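3 Dec 2020

A white table, at last

I have wanted a proper big white table for years, and now I've got one! Regular readers will know I've been getting by since June with a folding thing from a garage sale in Astby, which wobbled whenever I breathed near it and had a dip in the middle where every screw I owned went to live. It has gone to a new home (the shed) and I don't miss it one bit.

The new top is smooth, plain white and curved along the far side, and I love the curve far more than I expected to. I'd been all set to buy an ordinary rectangle. Then I tried leaning over one at the Drollomon showroom and the corner got me right in the hip, and that was the end of rectangles. The one I picked was £219, with another £4 for felt pads, and I spent a happy lunch hour going back and forth over the legs before choosing the plainest ones they had.

What I like best is how well you can see things on it. Black bits, grey bits, tiny washers, the lot! On the old brown table I'd put down a small screw, look away and spend five minutes patting the surface like someone hunting for their glasses in the dark. White shows up every shadow, so even something flat stands out.
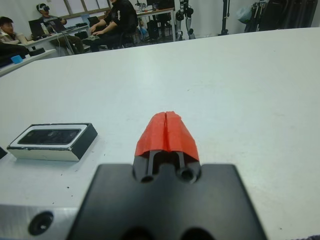 Does a white top get marked quickly?

It picks up light scuffs within weeks if you slide metal things about on it, but most of them fade with a damp cloth and a tiny dab of washing-up liquid.

I've tried three cloths so far and the cheap waffly one wins by miles. The fancy Ano one left fluff everywhere, which on white is a bit of a disaster (on black it would be worse, I suppose). I wipe from the back towards me, then go round the curved edge last, as that's where the dust likes to sit.

I'm also trying out a rule of leaving the middle clear at the end of the day. Four days out of 5 I manage it. The other day there's usually a mug, a tape measure and a heap of cable ties, and I tell myself I'll do it in the morning.

Next job is the lighting. I've got a lamp with an arm that swings through 90 degrees and I'd like it on the left, only the clamp doesn't grip a curved edge very well. A bit of cork under the jaw might sort it. If you've fixed a clamp lamp to a rounded table, do leave me a comment, I'd love to know what you used!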